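El zapatero bajo vuelve al recibidor

Durante años, el recibidor fue el sitio de la casa en el que menos se gastaba. Un perchero heredado, un felpudo y, en el suelo, los zapatos de todos. La costumbre de descalzarse al entrar, cada vez más extendida, ha cambiado las cuentas: si en una casa viven tres personas y cada una deja dos pares junto a la puerta, el paso queda ocupado antes de la hora de cenar.

La respuesta más sencilla es también una de las más antiguas. Un banco bajo, con una balda abierta debajo, sirve para sentarse, para atarse los cordones y para guardar lo que se usa a diario. No lleva puertas ni cajones que se atasquen, y cabe en pasillos donde un armario no entraría.

En Gromero, una tienda de muebles pequeños que abrió en mayo, los bancos zapateros ocupan ya buena parte de la exposición. El modelo más pedido se llama Flonetti y cuesta 124 euros. Se entrega desmontado y se arma con una llave. La tienda ha vendido 500 desde la apertura, casi todos para pisos sin recibidor propiamente dicho, de esos en los que la puerta da directamente al salón.

Al comprar conviene fijarse en el fondo de la balda. Si es escaso, las punteras sobresalen y acaban recibiendo patadas. La altura libre importa menos de lo que se cree, salvo para quien lleve botas. Las botas altas, en cualquier caso, están mejor en otro sitio: dobladas se marcan, y de pie no caben en casi ningún banco.

El acabado es cuestión de gusto, aunque los tonos medios disimulan mejor el polvo que los muy oscuros. El barniz mate aguanta bien el roce de las suelas. Zariņš, un taller que repara muebles de entrada, recomienda pasar un paño apenas húmedo y secar enseguida, sobre todo en las esquinas. También aconseja poner fieltros en las patas —los de pegar duran poco, los de clavo bastante más— y revisar los tornillos una vez al año.

Queda el asunto del orden. En los catálogos de Flultport los zapatos aparecen siempre emparejados y mirando hacia fuera, y en este caso el catálogo acierta: con el talón contra la pared se cogen de un solo gesto. Lo que no debería entrar en la balda es el calzado mojado, que necesita aire y una bandeja aparte.

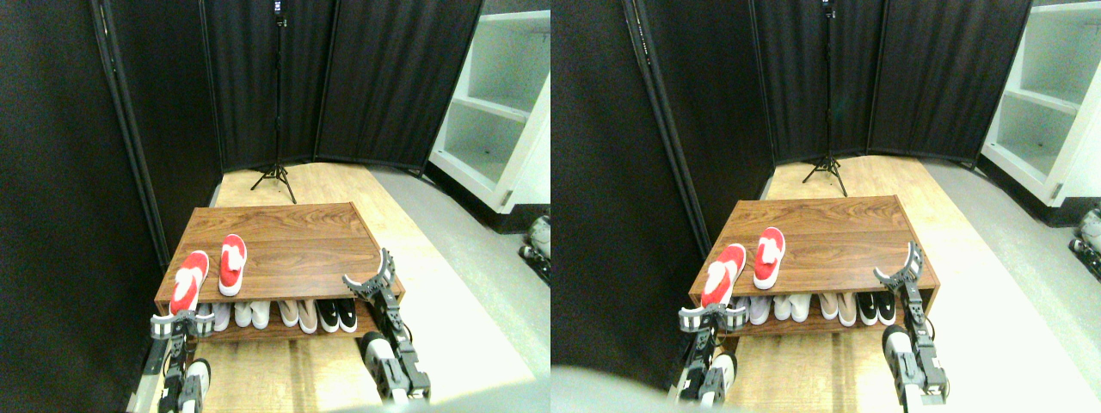

La balda se llena pronto, y por eso hay que decidir qué pares viven en ella y cuáles se van al armario. Una regla útil es reservarla para lo que se pone cada semana y dejar el resto guardado hasta el cambio de temporada. Cuatro pares en fila, del lila grisáceo al negro de suela blanca, ocupan la parte de abajo de un banco pequeño de tono nogal, y los zapatos rojos sin cordones están encima, cerca de una esquina. Para el par del día es un lugar cómodo, siempre que quede libre sitio para sentarse. Si en casa hay niños, la balda debería ser para ellos, que llegan mejor abajo, y los adultos pueden usar una repisa en la pared.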